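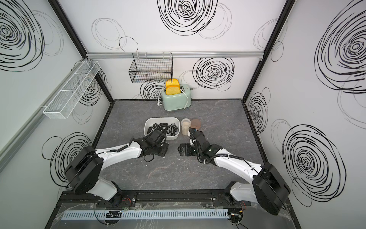

A reader in Wamadel has written in to say that the only decent toast she ever ate was at her grandmother's, done on a fork in front of the coals, and that everything since has been warm bread with ideas above its station. She went on for two pages, and I enjoyed every word of it, because I had asked in the spring number what people ate for breakfast when they were small and hers was one of 232 letters that came back. I had expected a dozen!

They have been sitting in a box beside my desk ever since, and I have been dipping into them in the evenings when I ought to be doing something else. Porridge turns up a great deal, as you would imagine, and so does cold rice pudding, and there is a whole bundle from the fishing end of Clidness about herring roes. But it is toast that people really want to talk about. Toast with dripping, toast with sugar, toast cut into fingers and eaten under the table with the dog.

The disagreements are fierce. One gentleman in Flillitz holds that butter must go on the moment the bread is done, right to the corners, and that anybody who lets it stand in a rack deserves what they get. By the very next post I had a card from a few streets away, telling me that a rack is the mark of a civilised house and that butter should sit on top in a cool little slab, so that your teeth go through it. I have tried both, several mornings running, and I'm afraid I am with the first gentleman, although I did like the slab with marmalade.

Then there is the bread itself. I went over to Matos, the bakery on the harbour road at Clidness, where they bake 600 loaves on an ordinary day and rather more in August when the caravans are full. I got there at five in the morning, which was my own idea and not one I'd repeat, and was given a stool and a mug of tea and told to keep my elbows in. The plain white tin is still what most people come for. It has been made there for 39 years to the same recipe, and they will tell you cheerfully that it is no good for toast until the second day. Fresh bread is too soft in the middle, they say, and goes leathery. I took one home, left it alone overnight with great difficulty, and they were quite right.

Almost 50 of the letters mention being ill in bed and having toast brought up on a plate, with the crusts off, by somebody who didn't usually cut the crusts off. I had forgotten that entirely until I read the first one, and then I could remember the plate.

Filed under: Food & Home, Long Reads
Last updated: October
14 comments | 50 shares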